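Grirneo Two-Arm Tote and Tray Handling Station

Product information for workshops, kitting rooms and small distribution centres

Overview

The Grirneo is a two-arm handling station supplied and supported by Grasotance. It is intended for sites where open trays, totes and bins must be moved between shelving and the floor, and where the mix of items changes too often to justify a fixed conveyor. The station is offered for purchase or on a lease of 18 or 35 months.

Both arms work under a single controller and may be used together on one load or separately. Wide, shallow items are normally taken with one gripper on each side, as a single grip near the rim allows a tray to sag and twist.

What is included

Two jointed arms with fitted two-sided grippers
Controller and operator software, licensed for the life of the unit
Power supply and floor cabling
Kornex mounting base (fixed or wheeled)
One day of on-site set-up and operator instruction
Printed safety manual in English or French

Spare gripper fingers, shelf labels and the Pîrvu teaching handles are sold separately.

Teaching a task

New tasks are taught by demonstration. An operator guides the arms through the movement using the Pîrvu handles, and the software stores each run for review. Unsuitable runs may be deleted before the task is released for use. Task files remain the property of the customer and are kept on the controller unless the customer chooses to copy them elsewhere.

Ye-seo Ji, who leads customer training at Grasotance, recommends that operators begin with empty trays and add weight only when the path is steady. Customers are also asked to vary the starting position of the tray between runs.
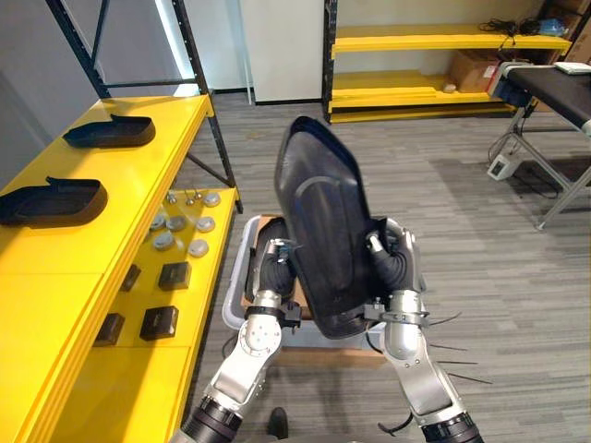 Trays with a raised lip at one end should be taught in both directions, as the arms will otherwise expect the lip to be where it was during teaching. The same advice applies to bins with handles or hinged lids. Small loose parts stored on nearby shelves do not need to be cleared away, provided they are outside the path of the arms.

Site requirements

The station may be installed on concrete, vinyl or low-pile carpet. The floor must be level, and cables must be kept clear of walkways. Only trained staff may enter the marked work area while the arms are powered.

Warranty and service

Each station carries a warranty of 2 years on parts and labour. Wear items, including gripper fingers, are excluded. Service requests are handled by Darius Bălan, Service Coordinator, and should quote the serial number and catalogue number 522.

Prices and lease terms on this page apply to orders received from March onward.

Page last revised Sunday, January 10, 2021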